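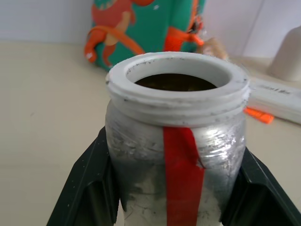

Wrist camera on the jar, both fingers closed.

I spent most of March getting the two-arm cell at Prulside back to where it grips glass without slipping. Hamdia Alemneh had it before me and left good notes, so I started from those.

The first job was the fingers. I took them off, wiped the pads with alcohol and put them back with new screws. One screw on the old set had a stripped head and had to be drilled out. After that I set the closing force to 60 percent. The old setting was 71, fine for plastic boxes but more than I want on a jar.

Next came the wrist cameras. The coated jars are a nuisance for these because the silver side throws glare and the exposure hunts. I locked the exposure and put a strip of red tape down the front so I can tell which way the jar is turned.

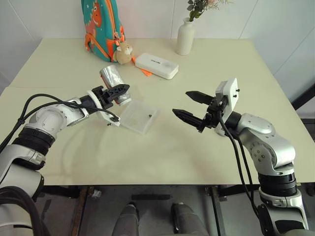

Cables took longer than the rest. Each arm needs enough slack to reach the back of the table, but a loop that hangs too low catches on the table edge when the elbow drops. Wondimu Degefa showed me how he ties his at Plendeck, with 2 straps per segment and the wrist left free. I copied that.

The cycle counter read 3,215 when I closed up. I'll check the pads again in a month and retighten the mounting plates then. The left wrist joint still has a faint click at the end of its travel. I have written to Ctibor Kollár about a spare.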